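Household Goods Collection: Sorting and Drop-Off Arrangements for August

The Nikadwood Community Exchange thanks all households that contributed to the summer collection. As of 24/07/2022, a total of 2,441 items had been received at the Banaleck counter, of which 1,625 have been sorted, recorded and placed on the shelves for members to borrow or take home. The remainder will be processed during August.

The greater part of this season's donations consists of small articles: bowls, building blocks, cartons of various sizes and similar goods from kitchens and playrooms. Such articles take more time to sort than furniture or bedding, and they are easily separated from the sets to which they belong. Members are therefore asked to follow the guidance given in this notice when preparing a donation. 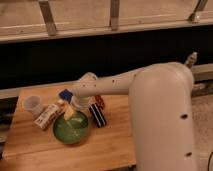

Bowls and other tableware should be washed and dried before they are brought in. Pieces with chips or cracks along the rim cannot be accepted. Single bowls are welcome – they need not form part of a set – and will be shelved by size.

Blocks and other small toys should be placed together in a closed bag, with the contents written on a label. Mixed colors and shapes are acceptable. Toys that require batteries should be handed over separately at the counter.

Cartons must be empty unless the original contents are unopened. Flattened cartons may be left in the rack beside the entrance.

Fikri Setiawan, who coordinates the sorting tables, has asked that each household limit its donation to 2 bags per visit until the present backlog is cleared. Larger donations may be arranged in advance with Blagoje Dervishi at the Mangundap storeroom, where shelf space for a further 600 items has been set aside.

Articles not claimed by the end of August will be transferred to the Drerner branch. Members who wish to reserve an item should leave their name and membership number at the Banaleck counter.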